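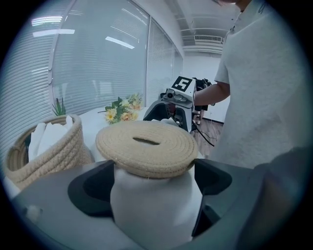 Apr 18, 2022

Rope storage, bench notes, continued from the Sturton sheet.

Working on the lidded form today. Lid is coiled cotton rope, concentric, started from the centre and stitched outwards, with one long slot through the middle. The slot is the weak point. On the first Uvlow sample the coils either side of it spread once the lid had been lifted a few times, so the next one gets a second row of stitching along both edges before the outer rings go on.

Lid sits tilted if the fabric under it is bunched. Smooth the fabric down first, then seat the lid. Do not press the rim to level it, as this dishes the rings.

Open basket: same beige rope, thick rolled rim. Filled with folded white cloths, which stand above the rim. Acceptable for a shelf, too full for anything that has to stack. Fold in thirds next time and stand the folds on edge. The rim holds its shape without wire. Leave the wire out of the drawing.

Artificial flowers: yellow daisy type with the peach and cream ones, green leaves left on. Keep these behind the baskets on the white table. The pale heads are too close to the rope colour to be much use in front. The spiky green plant stays by the basket.

Rope stock: 2 reels from Sikora, 122 m left on the open one. Reorder at 400 m lots if Eker still has the 300 g cloth to go on the same delivery. Otherwise wait until June.

To do: restitch slot, weigh lid, relabel reels.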